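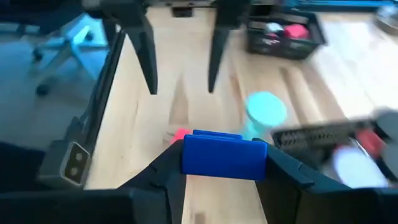
Recording your first handful of examples

Before you begin, put the kettle on and give yourself a good hour, as the first few goes always feel clumsy (mine certainly did!). Set the blocks out on the table and take hold of both leader arms.

1. Press record, then wait a breath before moving.
2. Bring one gripper in slowly and close it on the ends of the block. Gently does it – squeezing harder teaches the arm to squeeze harder.
3. Keep the other gripper well up until you need it.
4. Lower the block into a crate, open the fingers and stop recording.

Shuffle the blocks a little and go again. Ewan Gillies and I kept 279 goes for Wiltine and threw away 41, mostly for dithering, so please don't fret over a bad one. Mark it "discard" and carry on.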